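Fusstead, January 6, 2018

Gravoritz puts the spare keys where people will trip over them

Household goods maker Gravoritz today launches the Habte, a low stool for the front room, and with it a modest campaign against the national habit of hunting for keys. The company asked 482 households in and near Fusstead where theirs were. It got 300 confident answers, many of them wrong.

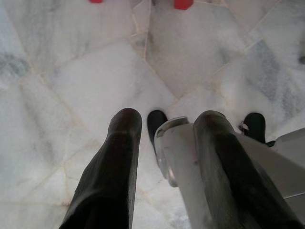

Floors decided most of the design. The Habte was tried out in homes through November, on carpet, on boards and on pale marble tiles with grey veining and thin beige grout lines, a surface on which a dropped key can hide for a week. "We considered a hook," said designer Ayana Dinsa. "Everyone already owns a hook. It has a dog lead on it."

The stool will be sold in 2 heights from the Grorau showroom. Gravoritz has made 860 for the first run and will make more if asked nicely.

"It is also possible to sit on it," said managing director Gemechu Teshome, "once you have moved the keys."
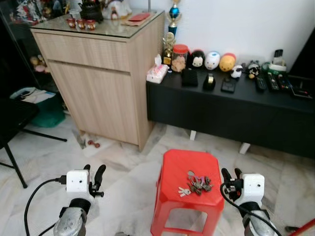

Keys on a red plastic stool, with trophies and plush toys behind.

Press enquiries: the Gravoritz office, Fusstead. Samples can be lent to journalists, who are asked to remember where they put them.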